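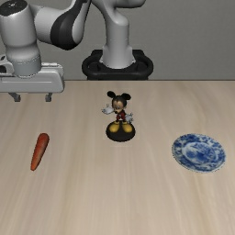

Mar 23, 2018

Quick one tonight, the laundry is going and I have to be up early. But I promised myself I'd write up the away game at Hamen before I forgot it all.

So. We lost. 2-0, and it could have been more. Anyone who only saw the score will think we got outplayed and fair enough, we did for the first half hour. Dutgate just didn't turn up. Passes going sideways, then back, then sideways, then out of play. I had a terrible view of the first goal, there's a pillar at that end, but the groan from our section told me plenty. Free header at the back post. Again! Third game running we've let one in off a corner and I'd love to know what they work on in the week.

Second goal was just bad luck I think. Deflection off somebody's hip, keeper already going the other way. Nothing you can do about those.

After the break, much better. Anitha Fernandes came on and suddenly there was somebody who wanted the ball. She's 18 and plays like she's got somewhere to be. First touch, turned her marker, shot just wide. Second touch she got kicked. Got up, asked for it again. I've been going on about her since September and my sister is sick of hearing it, but come on, start her. What are we waiting for?

Hedvig Sandberg had a rough night and got some stick for it on the way out, which I didn't like. She's been playing on that ankle for weeks. You could see her wincing when she planted it to cross. Somebody behind me kept yelling at her to run and I nearly turned around and said something. Didn't. Wish I had.

Ref was ok. Missed a clear handball late on but it wouldn't of changed anything.

The trip then. I took the supporters' coach for the first time in ages and I'd forgotten how nice it is not to drive. 40 of us, full coach, singing before we were even out of the parking lot. Some kid up front had learned all the words to the old promotion song, even the rude verse, and his dad was pretending not to hear. We stopped at the Brabec services and I bought the worst cheese roll of my life. Ate all of it.

Ground itself - I like it. I know people complain about Hamen, the away end is narrow and the steps are steep and you come out with somebody else's coffee down your back. But you're close to the field. You hear everything. You hear the center backs arguing. Our place has that big running track around it and you may as well be watching from the next town. Official crowd was 400 and it sounded like a lot more than that, partly the low roof.

Hot chocolate: good. Pies gone by halftime. Bathroom line, don't ask.

Now the table, because I've had three messages about it already. We're still fourth. Britum dropped points too so the gap above us hasn't moved, which is the kindest thing that happened all night. We've got them at home next and if we win that one we're right back in it, and if we lose I'll be writing about next season's kits by the end of the month. I don't think we need anything fancy. Mark somebody at corners. Give Sandberg a rest, even a week. Start Fernandes on the left where she can come inside, and stop hitting it long to a forward who's a foot shorter than everyone marking her. I could draw it on a napkin.

Somebody asked in the comments last time if I'm doing the season ticket renewal. Yes, probably. I moan every year and then I pay it. The early price closes soon so if you're on the fence go look at the club site, I dont have the date in front of me and I don't want to tell you wrong.

Also I still have a spare scarf from the coach, green and white, home made by the look of it, left on the seat across from mine. If it's yours or you know whose it is, leave a comment and I'll bring it to the Britum game. I'll be in the usual spot by the far gate, before kickoff, most likely eating.

Ok the washer's stopped. More after the next one, hopefully in a better mood. Oh and to the guy who lent me his gloves on the way back to the coach, thank you, my hands were frozen and I never got your name.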